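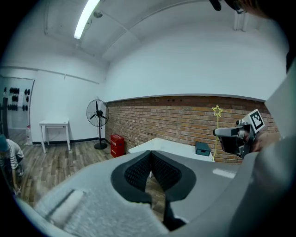
The back room at Cludis, with the brick wall, the white table and the pedestal fan.

Cludis opened its rooms to visitors for an afternoon in October, and I went along because a small class I help with is looking for somewhere to meet over the winter. I had been past the building plenty of times without going in. It is on the Stedness side of the canal, a few doors up from the Symonenko bakery, and the number 408 bus stops across the road.

The door opened at 2 and I got there a little after. There was a table inside the entrance with a sign-in sheet and a stack of folded plans of the building. You could go round on your own or wait for a tour. I started on my own and joined the tour later, when it reached the back.

The front of the building is the newer part. It was put up by Praltden, who owned the whole site when it was a packing works, and it has been divided into offices and two meeting rooms. These are carpeted and quiet, with blinds, and they could be in any office block. The smaller one was being used for tea. The larger one has a screen on the wall and chairs that stack, and it holds 40 according to the notice by the door. It would do for a talk. It would be no good to us, as we cut and glue things and the carpet would be ruined in a month.

I was more interested in the back room. I liked it best of everything I saw, and it is the one I wrote most about in my notebook. The ceiling is white with beams dividing it up, and there is a long fluorescent tube. It is a plain, practical sort of light, good for close work and not very kind otherwise. The lower part of the back wall has been left as bare red brick, with white painted plaster over it and a narrow ledge where the two meet. Our guide said the brick belongs to the old packing works and that the plaster was redone when the offices were built. I would have liked to see more of the brick, but the white does keep the room from feeling heavy.

The floor is wood-patterned laminate in browns and greys. I asked whether it minded paint and was told that most things come off if you get to them the same day, and that tenants are asked to put sheeting down for anything worse. That seemed fair.

There is not a great deal of furniture. A white table is set against the brick, and there is a little white side table with thin legs by the plastered part of the wall. I would want at least two more good-sized tables for a class. Extra ones can be brought through from the front on request – you have to ask when you book, and carry them yourself. The black pedestal fan stays in the room all year. The guide said it gets stuffy in there in summer with the door shut, and in October I could believe it once a dozen of us had gone in.

A red box-like container sits on the floor near the table. Someone had also left a thin yellow wand with a star on top, and the children on the tour spotted it well before any of the adults did. One of them asked if it came with the room. The guide said that the room is let for children's parties at weekends.

At the side there is a rack on the wall with black things stored on it in columns. I didn't go over to it, as the tour was moving on by then and I wanted to hear about storage. Regular users can have a shelf in the corridor cupboard, which locks. It is not a deep shelf. We have two large crates and a roll of card that is taller than I am, so that needs some thought.

After the back room we were shown the yard, which has space for bicycles and one van, and the kitchen, which everybody shares. The kitchen has a decent sink and a very small fridge. You bring your own tea towels. The toilets are off the same corridor, up one step, and there is a ramp that can be put down over it.

Booking is by the half day, mornings or afternoons, and evenings are only let to groups that come every week. I took a form. The hire charges are on a separate sheet that had run out by the time I left, but they are going to post me one.

I had a bun from Symonenko on the way back to the bus and was home before dark. I have asked to see the back room again on an ordinary morning, with the tables brought through, before we put our name down.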